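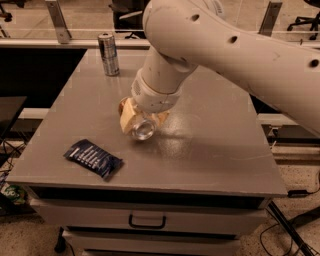

A white robot arm holding a clear glass cup on its side above a grey cabinet top, with a can and a snack wrapper nearby.

Calado (grasp planner)

Calado is a software package for planning how a robot arm picks up, holds and puts down small objects on a flat surface. It takes depth and colour pictures of the work area, finds the objects in them, chooses a place to grip each one, and passes a path to the arm's controller. It is mostly used in research and teaching, with household items such as cups, cans, packets and small boxes.

The package was written by Catarina Marinho and Callum Bellamy while both were working at Skametex, a maker of test benches. It grew out of an older in-house tool called Akel, which could only plan straight-down grasps on boxes. Marinho rewrote the planning code and Bellamy the perception code. Some file names and settings in Calado still carry the Akel prefix.

Structure

Calado runs as 4 separate processes, called stages in the manual: perception, grasp selection, path planning and execution. They pass messages over a shared bus, and any stage can be stopped and restarted while the others keep running. A stage that receives no input for 5 seconds goes into a waiting state and writes a line to the log.

The perception stage first fits a plane to the largest flat surface in view. Anything standing or lying on that plane is split into separate regions, and each region is given a rough shape: upright cylinder, lying cylinder, flat packet, box or unknown. A drinks can on its base is normally treated as an upright cylinder, and a snack bar in its wrapper as a flat packet. Objects below the level of the surface are dropped, so items on the floor do not reach the planner.

Grasp selection

For each region the software draws up to 600 possible grasps. Each is scored on how well the fingers would meet the surface, how far the arm must travel, and how much room there is around the hand. Grasps that would bring the wrist or forearm into contact with another object are thrown out before scoring. The best remaining grasp is sent on, with the next best held in reserve.

Cylinders may be gripped across the side or, if they are narrow enough, from above. Flat packets are harder. The gap between the packet and the table is usually too small for a finger, and the planner has to grip across the short width with the fingertips close to the surface. The user can set a lower limit on fingertip height, which protects the fingers but makes thin packets impossible to pick up.

Clear objects

Glass and clear plastic cause trouble for most depth cameras. Light passes through the walls of a cup or bounces off the rim, and the depth picture shows a hole or the table behind. Early releases of Calado often missed clear cups altogether.

The present version handles these cases with an add-on called Vandura, written by Bellamy. It looks in the colour picture for bright curved edges, such as the ring of light on a cup's rim, and fits an ellipse to them. From the ellipse it works out the tilt of the opening and fills in a cylinder of the matching width. The result is less exact than a measured shape, and the planner widens the finger opening before closing on it.

Vandura does poorly on glossy tables, where a reflection can be taken for a second rim. The manual advises matt surfaces and soft light from more than one side. Cut glass and stemmed glasses are not supported.

Holding and placing

Once the fingers close, the held object is added to the model of the arm, so that later paths keep the object as well as the hand clear of obstacles. The tilt of the object in the hand is stored too. If a cup is held on its side, the planner can either lay it down as it is or turn the wrist to bring it upright first. The second choice is tried only if the joint limits allow it.

Grip force is set by object class, with 2 levels for glass. Slip is judged from finger position alone, and no touch sensor is needed.

Tools

A viewer shows the fitted shapes, the rejected grasps and the chosen path on top of the camera picture. Runs can be recorded and played back through any of the stages, and settings are kept in plain text files. A command-line tool compares two recordings of the same task and lists where the chosen grasps differ.

Limits

Calado plans for one arm at a time. It assumes that objects stay still between the last camera picture and the moment of contact, and it does not track people. Piles of objects are treated as a single region of unknown shape and are skipped by default.

See also

Akel
Vandura
Motion planning
Robot end effector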